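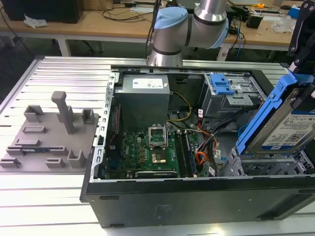 Coltlow Teardown Set: data card

Status: in use, revised in May
Maintainer: Annick Morin
Safety contact: Zulkifli Ngui

What this is

Recordings of robot arms and people taking apart desktop computers and, in some runs, putting them back together. Views come from a fixed camera at the bench and from cameras mounted at the wrist or gripper. The set holds 945 episodes. Frames are stored with arm joint readings and a short text label for each step.

This card covers the working rules the set was recorded under. Anyone adding episodes has to follow the same rules, or the new material goes into a separate folder and is not merged.

Before an episode

1. Unplug the tower and hold the power button down for 6 seconds.
2. Wear a grounded wrist strap when touching boards or memory.
3. Check that the case cannot slide when pushed by hand.
4. Clear tools from the fixture plate. Only parts and their holders belong there.
5. Run the Fosten check script. It confirms the speed cap of 100 mm/s and the force limit. Do not edit the cap to save time.

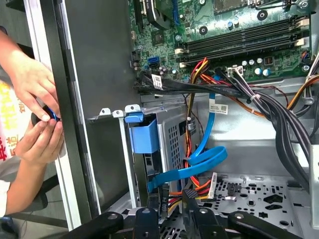

Shared work

A person may work in the case while the gripper is inside it, under these conditions:

- The arm is in shared mode and the operator has said so out loud.
- Hands stay out of the space between the fingers, also when the arm is stopped.
- One person works in the case at a time. A second person stays at the stop button.
- Sleeves are close-fitting or rolled up. No lanyards, no rings.

If the gripper touches a hand, stop the episode, label it "contact" and tell Zulkifli the same day. Contact episodes are kept but are left out of the default split.

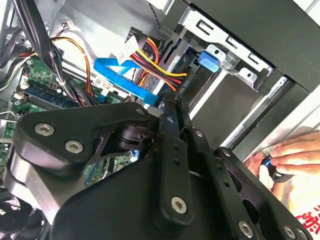 Cables and drives

Most damage in our first batch was to SATA plugs. The rule now is that a cable comes off by its connector, never by the wire. If a cable is routed across the path of the arm, move it by hand before the run – the planner does not see thin wires well.

Drives are lifted by the caddy where there is one. All drives are wiped before they reach the bench. Serial labels that can be read in the video are blurred in the public copy. 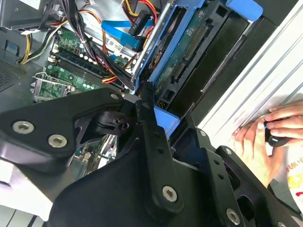 Labels

Each step gets one verb and one part, such as "release caddy" or "seat module". Use the Krishnan word list and do not add words without asking. A failed try is labeled as failed and kept. There are 2320 labeled steps in the current version, all checked by a second reader.

Known gaps

- Few laptops, and no all-in-one machines.
- Lighting differs between benches. The front of the table is often too bright.
- Force readings are missing for the earliest episodes.

Loading

Unpack the archive and point the Mameo reader at the top folder. Older readers skip the wrist views without a warning, so check the stream count first.

Questions about labels go to Annick. Reports of unsafe footage go to Zulkifli.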